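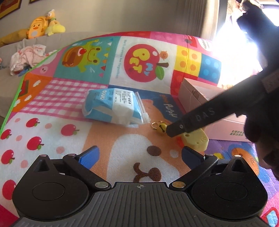 Ata da reunião de coordenação - arrumação e acondicionamento de brinquedos

Data: quinta-feira, 17 de setembro de 2026
Local: sala de atividades, Espaço Perneck
Início: 14h30. Fim: 15h50.
Presentes: coordenação do espaço, duas monitoras da sala, responsável de armazém da Texier, representante dos pais.
Ausência justificada: serviço de limpeza.

1. Aprovação da ata anterior

A ata de agosto foi aprovada com uma correção no ponto 4: onde se lia «prateleira inferior» deve ler-se «prateleira intermédia». A versão corrigida substitui a que está no dossier da entrada.

2. Estado do inventário

Foi apresentado o resultado da contagem feita antes da reabertura. Existem 238 peças registadas, das quais 59 sem caixa atribuída. As peças sem caixa são sobretudo de pequena dimensão: guizos, argolas, comida de brincar, figuras soltas de conjuntos incompletos. O registo continua a ser feito na folha Butov, com uma linha por peça e a coluna «recipiente» de preenchimento obrigatório.

A representante dos pais perguntou se os conjuntos incompletos se mantêm em uso. Ficou assente que sim, desde que nenhuma das peças restantes dependa da que falta. Um puzzle com falhas sai; um conjunto de comida de brincar fica.

Os guizos passam a ter verificação própria. As argolas devem ser puxadas à mão uma a uma e a ranhura inspecionada à vista. Guizo com argola aberta ou deformada é retirado e anotado na folha com o código R.

3. Caixas

A Texier propôs a compra de caixas de plástico com tampa Cliltis, em dois tamanhos. A coordenação considerou que a despesa não se justifica este ano e que as caixas de cartão reaproveitadas servem para o circuito interno (tapete - estante - tapete). Para transporte para fora do edifício mantém-se a caixa rígida.

Requisitos acordados para caixas de cartão reaproveitadas:
Fundo inteiro, sem dobras abertas.
Sem agrafos.
Interior limpo e sem cheiro.
Peso máximo carregado: 800 g.
Etiqueta no lado curto, letra maiúscula.

O limite de 800 g foi discutido. A Texier defendia 1000 g, valor que usa no armazém. As monitoras referiram que são as crianças que levam as caixas para a estante e o valor mais baixo foi aceite sem votação.

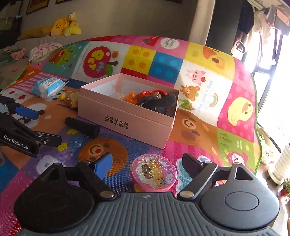 O enchimento das caixas foi o ponto que ocupou mais tempo. O procedimento em vigor manda distribuir as peças por todo o fundo antes de fazer segunda camada, e na prática isso raramente acontece. Na caixa de cartão rosa-clara colocada no tapete, os brinquedos ficaram amontoados na ponta direita, vermelhos e cor de laranja uns contra os outros, com uma peça de tecido cinzento-escuro à frente deles. Uma caixa carregada assim inclina quando é levantada pelo meio. A mesma caixa traz impressão de origem em chinês no lado comprido (全球好水果 直供百果园), o que levou à pergunta sobre se os dizeres antigos devem ser tapados. Decidiu-se que não: a etiqueta vai no lado curto e a impressão do lado comprido fica como está. Os recipientes redondos com tampa, como o cor-de-rosa com personagens de desenhos animados, entram na caixa fechados e com a tampa para cima. Os tecidos vão por cima de tudo, dobrados uma vez.

4. Ordem de arrumação no tapete

Ficou definida a seguinte sequência, a afixar junto à estante:
a) afastar do tapete tudo o que não é brinquedo;
b) pôr a caixa aberta no centro;
c) peças rígidas e pesadas primeiro, encostadas às paredes da caixa;
d) peças pequenas no meio;
e) tecidos no fim;
f) passar a mão pelo tapete antes de o enrolar.

A alínea a) abrange as embalagens de consumíveis com fecho. Uma das monitoras observou que estas embalagens acabam por ir parar à estante dos brinquedos quando a arrumação é feita à pressa. Passam a ter lugar fixo na prateleira alta, com o fecho virado para a frente e corrido até ao fim.

A alínea f) foi acrescentada a pedido do serviço de limpeza, por mensagem lida na reunião. O padrão do tapete, de quadrados coloridos, esconde as peças amarelas e vermelhas. Foram encontradas várias dentro do tapete enrolado durante o mês de agosto.

5. Peças sem conjunto

Proposta da coordenação: criar uma caixa única com a designação «DIVERSOS» para as 59 peças sem recipiente. A responsável da Texier opôs-se, com o argumento de que uma caixa de diversos cresce sempre e dispensa as pessoas de procurar o conjunto certo. Solução intermédia: caixa provisória, com data na etiqueta, esvaziada no fim de cada mês. O que não tiver sido atribuído até lá é doado ou retirado.

Os cilindros pretos soltos ficam fora desta regra até se apurar a que conjunto pertencem.

6. Limpeza

Peças de plástico: pano húmido e detergente neutro, secagem ao ar. Peças com brilhantes ou contas coladas: pano seco. Guizos: pano seco, sem imersão. Tapete: pano húmido nas duas faces, semanalmente - não enrolar antes de secar.

7. Deliberações

Aprovados os pontos 3, 4 e 6, com efeito imediato.
Ponto 5 aprovado a título provisório, a rever na próxima reunião.
Proposta Cliltis adiada, sem data.

8. Ações

Monitoras: atribuir recipiente às peças em falta e atualizar a folha Butov.
Coordenação: imprimir e afixar a sequência do ponto 4.
Texier: entregar as etiquetas e uma balança de cozinha para conferir o limite de peso.
Limpeza: confirmar por escrito o dia fixo para o tapete.

Anexos: folha de inventário (cópia), modelo de etiqueta.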